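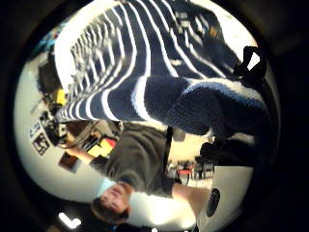
How Software Learns to Handle Clothes

Category: Young Learners > Machines and Computers

Folding a jumper is an easy job for most people. For a robot, it is a difficult one. A plate keeps its shape when it is picked up, but a sleeve bends, twists and hides parts of itself. The software that controls the robot must deal with all of these changes.

This page explains how the Tamihana project at Fleltden approaches the problem. Its program is called Candex.

Step one: seeing

A camera with a very wide lens makes straight lines look curved. Stripes on a sleeve may bend like a rainbow. Candex knows the shape of its lens, so it can work out where the lines really are.

The picture may also be upside down. Square black-and-white markers on the wall help with this. Each marker has its own pattern of blocks. When Candex finds one, it can calculate where the camera is and which way it is turned. This part of the work is called perception.

Step two: planning

Next, the program must choose what to do. It looks for a good place to take hold of the cloth, such as a cuff or a hem. It then plans a path to that place which does not bump into anything on the way. 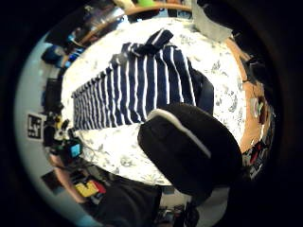
A striped garment on a round table, with a gloved hand reaching towards it.

Stripes are useful to a planning program. Where they suddenly change direction, the cloth may be folded or turned over. Plain cloth gives fewer clues.

Step three: control

Control software turns the plan into movement. It sends small instructions to the motors and checks the result of each one. If the cloth slips, the plan is changed and the program tries again.

Learning from people

Candex learns by studying recordings of people doing the same task. The first set contained 500 recordings, grouped into 7 kinds of clothing. Pupils should remember that the program does not understand clothes as a person does. It finds patterns in what it has been shown.

Words to know

Perception: working out what is nearby from camera pictures.
Marker: a printed pattern that a computer can find easily.
Control: telling a machine how to move, moment by moment.

Related pages
Why Do Robots Need Maps?
Inside the Fleltamberg Computer Room
What Is an Instruction?
Sorting and Searching, Part 2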